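A day at the Sitholm robot lab

I almost skipped the Sitholm open day. It was a gray November morning, the bus takes forever, and I'd already been to two of these things this year where you stand behind a rope and a guy in a lanyard plays you a video. But my friend Marisol Espinoza had gone last spring and kept telling me the people there really talk to you, so I packed a sandwich and went.

She was right! I got there a little before ten and was put in a group with Nevzat Oral, who runs the manipulation side of the lab and talks very fast. He walked us past the machine shop (smelled great, I wanted to stay) and a hallway full of posters, and then straight into the question his group has been working on for the past couple of years. When you teach a robot arm a job by showing it how, what should you be showing it?

The usual way, he said, is to collect a big pile of good runs. A person steers the arm, it does the job nicely, you save the recording, and you do it again until everybody's shoulders hurt. Then you train a model on the pile. The trouble comes when the arm gets somewhere the recordings never went. Say the gripper ends up a little too far to the left. Nothing in the pile tells it how to get back, so it drifts farther left, and pretty soon you have a mess on your table.

So his group tried something they call Tridance. I asked where the name came from and got three different answers from three people, so I can't help you there. The idea is easy enough to follow, even for me. They start with 800 ordinary recordings. They let the trained arm have a go, and the moment a person watching thinks it's heading for trouble, they take over, steer it back to a good spot and let go again. Only the rescue part gets saved. Those rescues go back into the training with extra weight, and then the whole thing starts over. They do five rounds of that.

Bảo Đoàn, a grad student who does a lot of the steering, had the results up on a screen next to the coffee machine. With the plain recordings, bringing the total up to 1,000 barely moved the line. With the rescues mixed in, it climbed after the first round, climbed again after the second and then sort of flattened out. I liked that he pointed at the flat part himself. He thinks rounds four and five may not be worth the hours, and Nevzat thinks they are, and they had a polite little argument about it right in front of us.

A woman in our group asked whether you could just let the arm fail all the way and learn from that. Bảo said they'd tried it, and the arm mostly learned what the start of a failure looks like, which doesn't help much if you don't also show it the way out. I wrote that down because I thought it was the clearest thing anybody said all morning.

Then we got to the arms. I'd expected a cage or at least a big window, but you stand pretty close, and Kadir Bilgin, the lab engineer, just asks you to keep your hands to yourself.
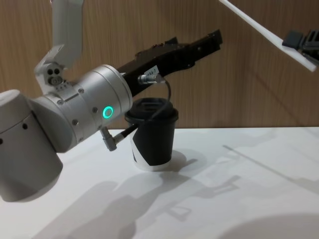 Kadir told us the hardest part of a rescue is timing. Grab the controls too early and you save a recording where nothing was wrong yet. Wait too long and you're teaching it to climb out of a hole it should never have been in. Every person who steers has their own idea of "too late," and the group found that mixing several people's rescues worked better than sticking with the one most careful person. I'd never have guessed that.

What I'd still like to know is how well any of this carries over to a new job. Cengiz Baysal, who was on my tour and works for a packaging outfit called Woltex, pushed on this pretty hard. Nevzat said they've checked it on 2 jobs so far and he wouldn't promise anything for a third. Fair enough, though I could see Cengiz wanted more.

Lunch was at Karaca, the little place across the road, and half the lab was in there too. Get the lentil soup – it comes with more bread than you can eat. If you're going next year, take the early tour. The afternoon group was already out the door when I left, and they had a lot less time for questions than we did.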